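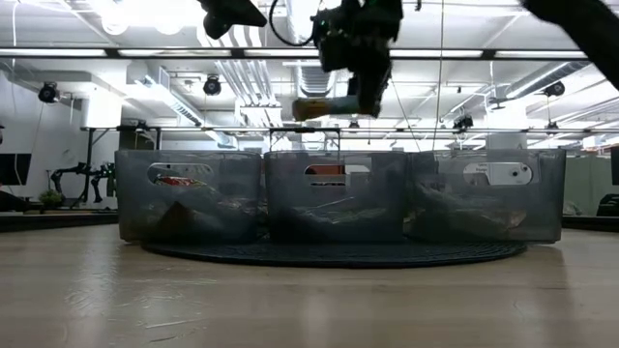
Three bins, side by side.

From: Glória Matos
To: Koltby Strata and Neighbours list
Date: 1 May 2019
Subject: Re: Storage cages, again

Abílio Figueiredo wrote:

> Could someone please tell me what is meant to be kept in the
> basement cages and what isn't? I was told in February that
> "general household goods" are fine. I have since had two notes
> under my door, one about paint and one about a kayak. I do not
> own a kayak. Also, is it true we are being asked to pay 200
> dollars each for new locks?
>
> Abílio, level three

Abílio, welcome to the basement. I've had a cage down there for 15 years and can answer most of this, though not the kayak. It was there when I moved in. I suspect it came with the building.

Paint: no. Nor solvents, gas bottles, mower fuel or anything else the insurer would enjoy reading about. The half tin you're keeping for touch-ups can live under your laundry sink like everyone else's, where it will dry out in peace.

General household goods does mean what it says. Suitcases, camping gear, the Christmas tree, the bread maker. Food is out, including pet food, including pet food in a sealed tub. We had the rats in once and I'm not going through the meeting about it again.

Please don't use cardboard. The stormwater pit by the bike rack backs up whenever it really buckets down, and the bottom box goes first. I lost a full set of Macedo cookbooks that way, plus my tax records, which I minded less. Plastic bins with see-through sides are worth the extra few dollars. You still can't tell precisely what's in them, but you can generally narrow it down to the right decade. Label the front as well, in writing larger than you think you need. Mine were labelled beautifully and I have to crouch with a torch to read them.

On the locks, the 200 was the Drumell quote, and it was for the whole cage door, hinges included. Trinditz came back at 38 dollars for a decent keyed padlock, and that's the one going to the general meeting. If you already have a padlock you're happy with, you can keep it and vote however your conscience directs. The 900 dollars somebody mentioned in the lift is for fixing the pit. Different item, different argument, same evening.

Two other things while I have you all:

The light on the ramp side is on a timer and gives you almost 15 minutes. The switch for turning it back on is at the other end from the cages. Take a torch.

Whoever has left an exercise bike across the front of cage 38 – I admire the optimism, but that cage is mine and I'd like my esky back before summer. It folds. I looked it up.

Glória
Level one, and the cage behind the bike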